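Legislative Process, Unit 6: Leadership, Caucuses and the Power of the Calendar

Reading for this unit: chapter 4 of the course packet, plus the Ahonen memo handed out last week.

Where we left off

Last unit covered how a bill gets introduced and sent to committee. Most bills stop there. The question for this unit is who decides which ones keep moving, and what members can do when they disagree with that decision.

We will keep using the Bandara assembly, the made-up state from the packet. It has one chamber of 100 members. In the session we are studying, members filed 3,719 bills.

The presiding officer

In most state chambers the presiding officer has some mix of these powers:

Naming committee chairs
Referring bills to committees
Recognizing members on the floor
Ruling on points of order

The mix varies a lot. In some states a separate rules or calendar committee sets the order of floor business. Check the chamber rules before you assume anything about a state you have not studied.

Referral matters more than students expect. A water bill sent to the agriculture committee may get a friendly hearing, and the same bill sent to finance may sit until the session ends. The text has not changed.

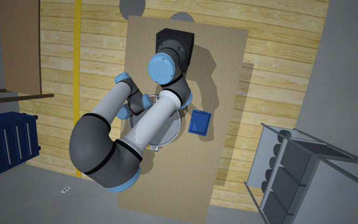

Robot arm on its base, computer rendering.

Calendars and deadlines

Bandara's rules say a bill must be reported out of committee 30 days before the end of session. After that, it takes 75 votes to bring a bill to the floor. A simple majority is 51, so a bill with clear majority support can still die on the deadline. Leaders know this and so do lobbyists — watch what gets scheduled in the last week before the cutoff.

Ways around a chair

Discharge petition. Members sign to pull a bill out of committee. Signing is public in Bandara, and members who need the chair's help on other bills often stay off the list.

Floor amendment. The stalled language is offered as an amendment to a bill that is already moving. The germaneness rule limits this.

Caucus pressure. Members raise the matter in a closed party meeting. This leaves little or no record.

The Lendum bill

Sirkka Ahonen's memo follows the Lendum ferry bill through all three. Read it with the vote sheets next to you. Note when Þröstur Hviid, the committee chair in the memo, changes his position, and what was on the calendar that afternoon.

For section

Bring one page, typed, on whether the 75-vote rule helps the majority party or its leaders. These are different groups — say which one you mean. Papers are due at the start of section.

Next unit: conference committees and the governor's veto.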